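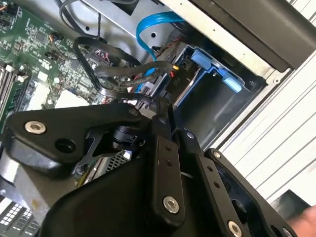 Is a used office PC worth buying?
It can be, if the price is low and the seller lets you test it before you pay.

How to check one
By Zoriana Lysenko, updated 12/30/21

Ignore the word "refurbished." I have bought machines sold that way by Hestgate and by a guy in a parking lot, and the guy had wiped the keyboard.

1. Ask for the exact model and look up what it sold for recently. Asking prices tell you very little. I passed on one at $144 and later found the same model for almost $40 less.

2. Turn it on from cold. A seller who has it running when you arrive may be hiding a slow start.

3. Open the system settings and read the memory and processor for yourself. Listings get copied and pasted.

4. Check the drive's hours and error count with any free health tool. Skip the paid "tune-up" programs. Wilfredo Lumanlan swears by one, and I have yet to see it find anything.

5. Play a video for 15 minutes and listen to the fan.

6. Shut it down, unplug it, and take the side panel off. If the seller objects, leave.
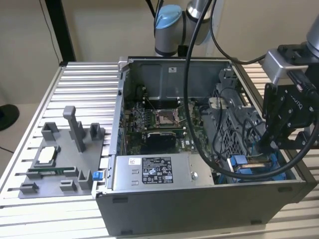
Tower on its side with the panel removed. The CPU socket is empty.

Parts-only towers should be priced as parts. "Just needs a processor" is a guess until somebody fits one and it boots.

Get the return terms in writing, even if it's only a text message.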